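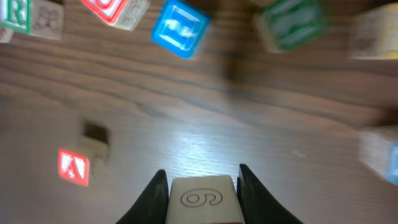 Why does a robot arm that can pick up a toy block a thousand different ways still struggle to say which block it has picked up? The camera that steers the arm is moving whenever the arm is, and most perception software was written as though the camera were bolted to a wall.

Nazareno Sartori has spent the better part of two years on that problem at Cinbridge, a small software firm that sells control and perception tools to people building manipulation systems. His test material is alphabet blocks on a wooden table. They're cheap, every face is different, and the letters punish sloppy vision code. Put the camera at the wrist and swing it, and an E becomes an F, or a smear of blue and white that could be either. The block in the fingers travels with the camera, so it stays fairly sharp while the ones further off dissolve.

Numerals bring their own trouble. A 9 seen from the other side is a 6, and no amount of sharpening will settle the matter.

"We used to throw out the blurry frames," Sartori says. "Then we looked at what we were throwing out, and it was nearly all the frames where the arm was doing something."

The firm's answer is a package called Wundska, which sits between the camera driver and the planner. It reads the joint velocities from the controller, works out how far the wrist moved while the shutter was open, and attaches a confidence figure to each region of the image. A region that scores badly is still used to say that something is there. It just isn't allowed to say what the something is.

The planner, Saliba, takes those scores and decides whether it's worth slowing down. If the next move only needs a clear path, it carries on. If it needs a letter, it schedules a pause of 30 milliseconds at a point where the arm would be changing direction anyway. In the release Cinbridge shipped in January, the pauses added 9 per cent to the time for a sorting run. The current version has that down to four.

Timing was the hard part. Camera and controller kept separate clocks, and a drift of 20 milliseconds was enough to pin the blur on the wrong part of the motion. Sartori's team wrote a logging tool, Jirnedari, to line the two streams up after the fact, and it has since become the piece of the system that customers ask for most.

Glare remains unsolved. A varnished tabletop under ceiling lights throws back a pale patch that moves as the wrist moves, and Wundska will sometimes score it as a surface in its own right — flat, bright and very confident. The present fix is a mask set by hand at the start of each session. Sartori doesn't much like it, and a replacement is on the list for version 13.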